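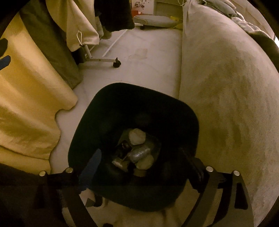

Progress to the end of February

Field work for the Vorano winter light series is on schedule. We spent 10 nights at the Dindier hut and photographed the lake on all but two of them. Cloud cost us those two and we did not try to make them up.

Boonsong Thepsuriya has finished the first edit. Up to 4,000 frames came down to a working set, which is now colour corrected and backed up in both offices. Captions are done for the shoreline pictures. The ridge pictures still need place names checked against the Mtshali map, as the older names differ.
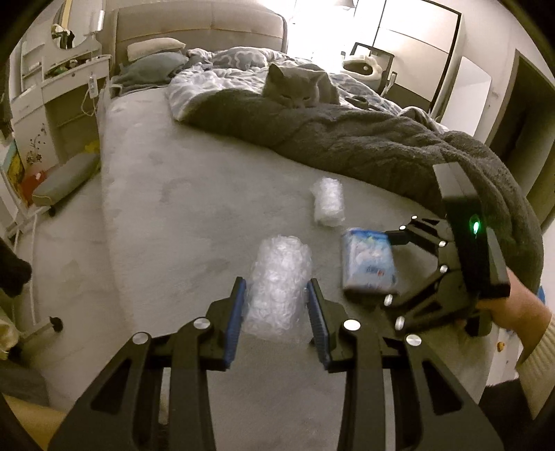 Test prints from Urer came back on Monday. The blues were too heavy in the dusk pictures and we have asked for a second set on the matte paper. This will come out of the printing line and does not change the total.

Travel is under budget. The tripod repair was not in the original estimate and has been moved to equipment.

Still to do before the next report:
Second test prints
Ridge captions
Wall plan for the 4 large panels
Venue agreement, waiting on signature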